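About Us | Our Company
Feb 26, 2020
By Renata Quiroga

Hallton Table Linens is a small sewing and rental company. We make tablecloths, napkins and runners, and we rent them to caterers, wedding halls, churches and anyone else who has to cover a lot of tables in one day. We also wash, press and mend what we rent. Most of our customers are within an hour's drive, but we ship orders for purchase anywhere in the country.

The company was started by Elba Valdebenito, who had worked for years in a hotel laundry and was tired of seeing good cloth thrown out over one small burn or a pulled hem. She bought the worn stock when the hotel replaced it, fixed what could be fixed, and rented it out from her garage. The first real order was for 40 tablecloths. She delivered them in two trips, because they would not all fit in the car.

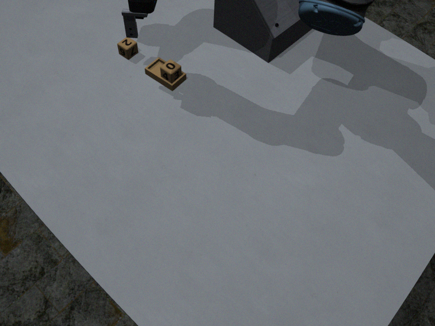
I joined her as a bookkeeper and stayed on to run the office. By then the garage was full and we had started turning people away in the summer. We moved into the old Dovhaniuk building, which had been a shoe warehouse and had the two things we needed most, a loading door and a floor drain. We have been in it ever since. Today we have 35 employees, 6 of them full time in the mending room, and we keep 3560 tablecloths in the rental stock.

What we rent

Our main line is called Honora. It is a plain weave cotton and polyester blend in white, ivory, gray, navy and a dark green that we brought in for one customer and kept because others asked for it. Honora cloths are cut to drop to the floor on standard banquet tables. They hold a crease well and they come out of the wash looking the same as they went in, so a cloth from last year can sit beside a new one.

We also carry an all-cotton line for restaurants that want a heavier hand. It costs more to rent and takes longer to press. For a one-time event, we usually suggest Honora.

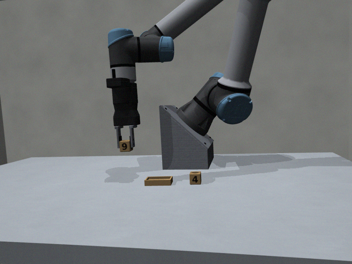 Robot arm holding a small wooden cube over a tabletop.

Napkins go out in bundles, tied and tagged by color. Runners are rolled on tubes. Please send the tubes back with the order. We reuse them, and a runner that comes back folded has to be pressed again before it can go out.

How we work

Returned linen is shaken out, sorted by color and checked under a strong light before it goes in the wash. Wax is scraped and lifted with an iron. Red wine and coffee get their own soak. Anything with a hole or an open seam goes to the mending room with a safety pin marking the spot. If a cloth is too far gone for a tablecloth, it is cut down into napkins, and when it is too far gone for that it goes to a local auto shop as rags.

Our pressing machine is an old Zarketti flatwork ironer that Elba found at an auction. We have replaced the belts and the padding, and it runs well.
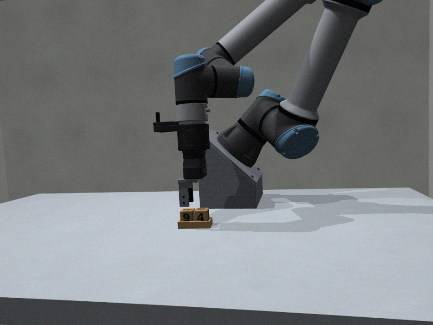 Do I need to wash the linens before I send them back?
Please don't. Shake off the crumbs, let damp pieces dry so they don't mildew, and put everything in the bags we gave you. Home washing can set a stain that we could have taken out.

Ordering

Call or email the office with your date, the number of tables and their shape. If you don't know the size, measure straight across the top and tell us whether you want the cloth to reach the floor. We hold an order with a deposit and take the balance at pickup or delivery. Colors other than white and ivory go quickly in late spring, so customers with June weddings should try to reach us by the end of March.
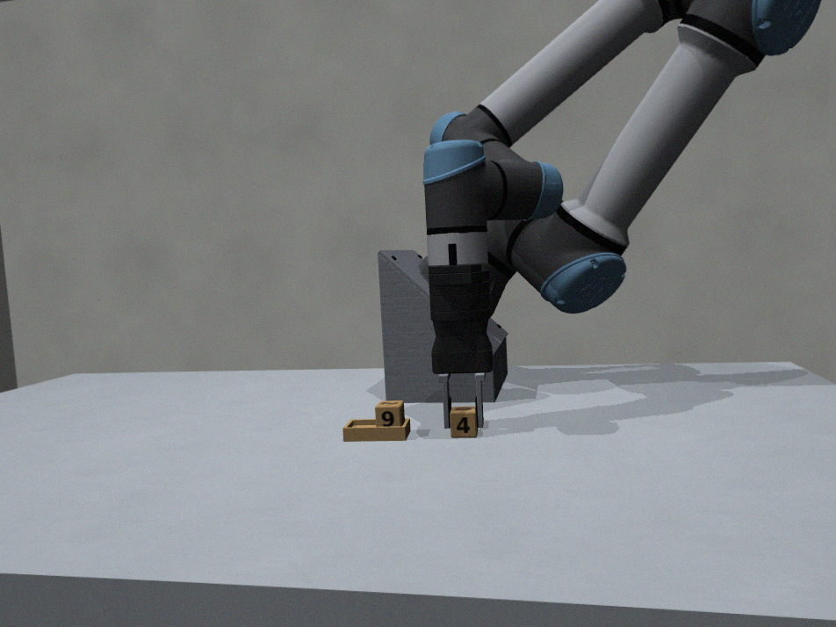
White-linked robotic arm above a white tabletop.

Elba still comes in most mornings and still does the hand hems on the round cloths. She trains every new person in the mending room herself. Visitors are welcome at the front counter, where we keep a swatch of every color and a few finished pieces to handle. Swatches can be borrowed for a week.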